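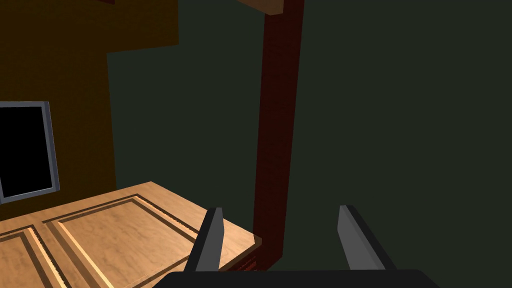

Ticket 616: Loud pop from left main stack during soundcheck
Opened by: Jahangir Amarasinghe
Room: Undbridge, main floor
Date opened: 10/5/22
Priority: High (band says "whatever")

Problem as reported
Pop through the left side of the PA, loud enough to make the drummer look up from his phone. Happens at random. Didn't happen once in the 36 minutes I spent standing next to the stack with a flashlight. Happened immediately when I went to get coffee.

Tonight's headliner is Pronia, five people with two violins, a hurdy-gurdy and a lot of pedals. Opener is Tanabe, one guy with an acoustic guitar. I mention this so you can guess which of them I suspected first.

Log

Entry 1
Swapped left and right outputs at the console. Pop moved to the right stack. So the speakers and amps are fine, and I apologize to the left stack for what I called it.

Entry 2
Muted everything except the drums. No pop for two songs. Unmuted guitar and bass. No pop. Unmuted the strings and got one in the first verse. Violinist 1 said it was violinist 2. Violinist 2 said it was the building.

Entry 3
New cables on both violins and the hurdy-gurdy. Still popping. The old cables were terrible anyway, and one of them was held together with a hair tie. Binned it. Kept the hair tie. 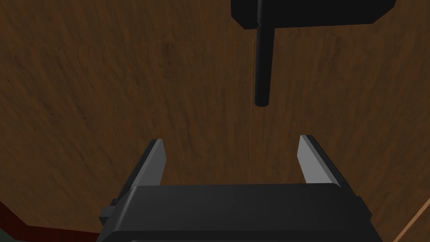

Entry 4
Switched the DI boxes around. No change, so not the DIs. Lifted the ground on channel 9 to see what would happen. Got a hum in B flat, which the band liked and asked to keep. Put the ground back.

Entry 5
Took the pedals out one at a time, which took forever because every one of them is "essential to the set." With the Fludico reverb unplugged, no pops through three full songs. Plugged it back in, pop before the first chorus. Repeated this twice and got the same answer both times.

Entry 6
Violinist 2 now remembers that the reverb has been doing this since a show in September. She had assumed it was part of the reverb. The power supply feeding it also feeds four other pedals and a small lamp shaped like a goose. The goose is on a dimmer. I unplugged the goose.

Entry 7
Reverb back in, goose out. Ran the whole second half of the set with no pops. Ran the loud one again at the band's request, then a third time because they were having fun. Still clean. They're a really good band when nothing is exploding.

Workaround for tonight
Goose runs off a separate outlet behind the drum riser, full brightness, dimmer taped so it can't be touched. Band has agreed. The hurdy-gurdy player feels the mood has suffered.

Still open
Channel 9 on the stage box feels loose when you wiggle it. Don't wiggle it. Needs a new connector before the weekend shows.
House spare for the violin cables is now zero. Please order more.
Replacement monitor wedge was quoted at $890. I'd like to talk about that when someone's in a good mood.

Attachment
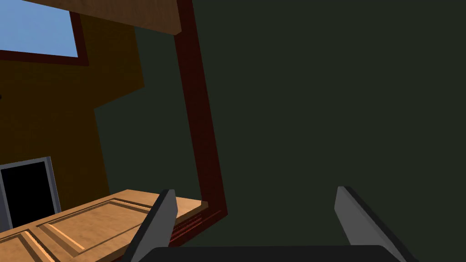

Two gray gripper fingers and a very dark green surface.

Status: Resolved with workaround, pending goose.

Added after the show
No pops all night. Tanabe's set had feedback on the second song, but he leaned his guitar against the monitor to wave at his mom, so I'm not opening a ticket for that. Pronia did the long one as an encore and I forgot to write down the fader settings because I was watching. If anyone has them, put them in here.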